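Home | Issues | Authors | Browse by topic | Contact

3.2 Demonstration by hand

The sleeving task was chosen as the third in the Zelik set since it combines a soft, tangled supply of parts with a narrow fit. Demonstrations were given with bare hands at a low bench in Gredutdale. Two workers, each with more than a year of experience, recorded 40 sessions, and each session was limited to 30 minutes. They were asked to keep to their usual pace and were given no fixed order of work. 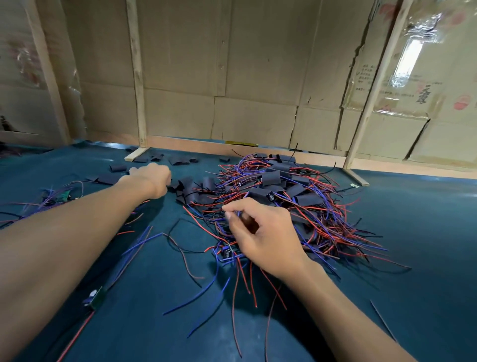
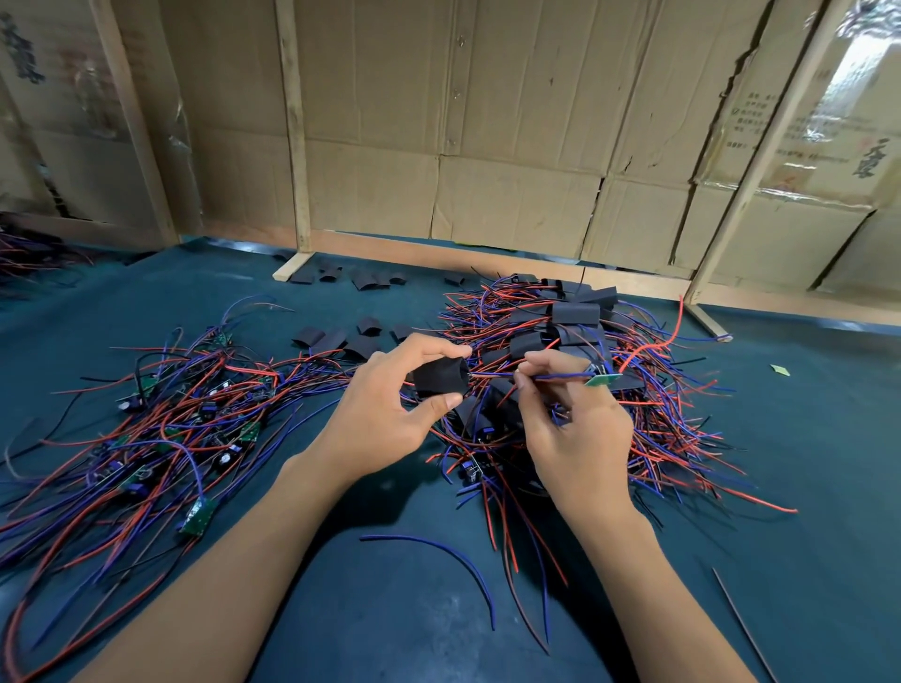 Figure 3. Hand demonstration of the sleeving task, with wires and black heat-shrink sleeves on the work mat.

Each session was divided into four steps: freeing a lead, picking up a sleeve, feeding the lead in, and setting the piece down. Labels were applied by Quintana and checked by Niskanen. Where the two disagreed on the start of a step, the earlier time was kept. Freeing a lead proved the hardest step to label, as the fingers often let go and took hold again several times.

The same workers then repeated the task by remote control on the Mutix arms. These sessions were much slower, and roughly 30 of them were retained for training. Most of the rejected sessions ended with a dropped sleeve. The two sources were kept apart during the first stage of training and joined only in the second, as described in Section 3.4.

Comments (2)

Eero Pitkänen: Was the rejection rule for remote sessions fixed before recording began? Section 3.4 does not state it.

Raed Kanaan: We met the same difficulty in labelling the first step with cable ties. A separate label for regrasping helped us a good deal.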